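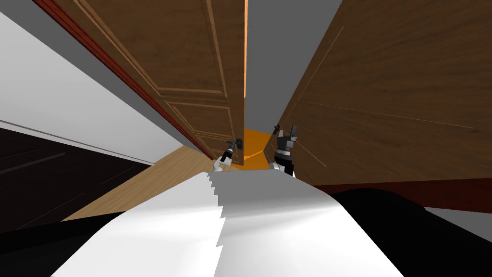 Warkwood News, Issue 12

Old doors wanted (and so are the people who love them)

Hello from Warkwood! I'm Maeve Foley, and I get to write these releases whenever we have something worth shouting about. This time it's our spring door swap, which comes back to the old feed hall in Rultalstead in May, and I've been looking forward to it since the last one packed up.

If you've never been, you bring in an interior door you don't want, we write a ticket for it, and you take home one you like better. Paneled doors go fastest, so come early if that's what you're after. Last year we found new homes for nearly 200 doors, plus a heap of hinges and knobs I'm still sorting through (my kitchen table may never recover).

We open at 9 on Friday morning. Entry is free, and a door without a swap costs a flat $12. The Chacko Fund has given us $500 toward van hire, so if you live in town and can't move a door yourself, call the shop and we'll come get it.

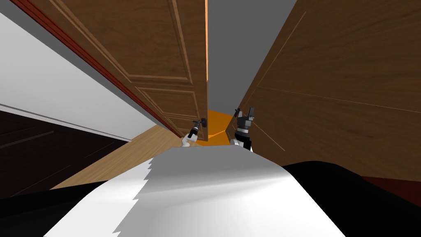 Volker Sauerland wrote to us after the last swap to say that he had measured his opening only at the top, got home, and found the bottom was a half inch tighter. Measure in three places, he says, and write it on your hand if you have to.

Good advice, Volker! Please also take off any loose hardware and bag it, and tell us if you think the paint is old, as we keep those doors on a separate rack. Nullell Joinery will be trimming doors out back until 2, first come, first served.

Press are welcome all day. Ask for me at the front desk.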